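Dlamini Museum of Everyday Things
Learning sheet for young visitors
Last checked: 15/10/2020

# Why do we see colours?

Colour is all around us. It is in the sky, in our food and in the clothes we put on each morning. This sheet explains where colour comes from and how our eyes and brains make sense of it. Words in **bold** are listed again at the end.

## It begins with light

In a room with no light at all, a red jumper and a green jumper look the same. Both look black. To see a colour, we need light.

Light from the Sun looks white, but it is a mixture of many colours. When sunlight passes through drops of rain, the colours are spread out and we may see a rainbow. The same thing can be done indoors with a piece of clear glass called a **prism**. There is one on the windowsill in the Grullon Gallery. It works best on bright mornings in January, when the Sun is low.

## What happens when light meets an object

When light falls on an object, some of it is soaked up. Scientists say that it is **absorbed**. The rest bounces off, and some of that light reaches our eyes.

A ripe tomato absorbs most of the green and blue light that falls on it. It sends back mostly red light, so we call it red. A lemon sends back both red and green light, and our eyes and brain read this mixture as yellow. Snow sends back nearly all the light it receives, while coal absorbs nearly all of it.

This is also why dark clothes can feel warm in the sunshine. The light they absorb is turned into heat.

## Inside the eye

Light enters the eye through the **pupil**, the black circle in the middle. It travels to the back of the eye, where there is a thin layer called the **retina**. The retina contains very small parts called **cones**. Most people have three kinds of cone. One kind responds best to the red end of the rainbow, one to the green part and one to the blue part.

The cones send messages to the brain. The brain compares them and decides which colour is being seen. All of this takes far less than a second.

Cones need plenty of light. At dusk, other parts of the retina called **rods** do more of the work. Rods cannot tell one colour from another. For this reason a garden that is bright at midday looks grey at night.

## Do all people see the same colours?

Some people have cones that work in a different way. They may find it hard to tell red from green. This is known as **colour blindness**, although very few of these people see no colour at all. It is more common in boys than in girls. Pupils who think they may see colours differently should tell a parent or teacher, who can arrange an eye test.

Animals differ too. Dogs have 2 kinds of cone, so they see blues and yellows well but confuse red and green. Bees can see ultraviolet light, which is hidden from us. Many flowers have ultraviolet patterns on their petals that guide bees to the nectar.

## Colours and their neighbours

A colour can seem to change when it is placed beside another one. A grey square looks lighter on black paper than it does on white paper. The square is the same in both places, but the brain judges each colour by what lies next to it. 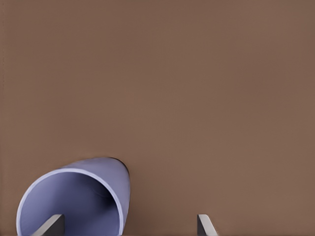
Artists and designers use this effect with care. A pale colour will often stand out well against a dark or earthy one, and two colours of the same strength may seem to blend when seen from far away. The Flastov Room has a wall of 400 painted tiles arranged to show this. Visitors are asked to look at it first from the doorway and then from the line on the floor.

## Try it at home

You will need white paper, a red felt-tip pen and an adult to help with timing.

1. Draw a large red circle and colour it in.
2. Look at the middle of the circle for 30 seconds.
3. Look at a clean sheet of white paper.

You may see a pale blue-green circle. Your red cones have become tired, so for a short time the others send stronger messages. This is called an **afterimage**. Never look at the Sun or at a bright lamp for this activity.

## Words to remember

- **Absorbed:** soaked up
- **Afterimage:** a shape we go on seeing when we look away
- **Colour blindness:** difficulty in telling some colours apart
- **Cones:** parts of the retina that respond to colour
- **Prism:** a clear block that spreads light into colours
- **Pupil:** the opening that lets light into the eye
- **Retina:** the layer at the back of the eye
- **Rods:** parts of the retina that help us to see in dim light

School groups may borrow the Peleck Colour Box for classroom use. Requests should be made by a teacher through the Learning Office.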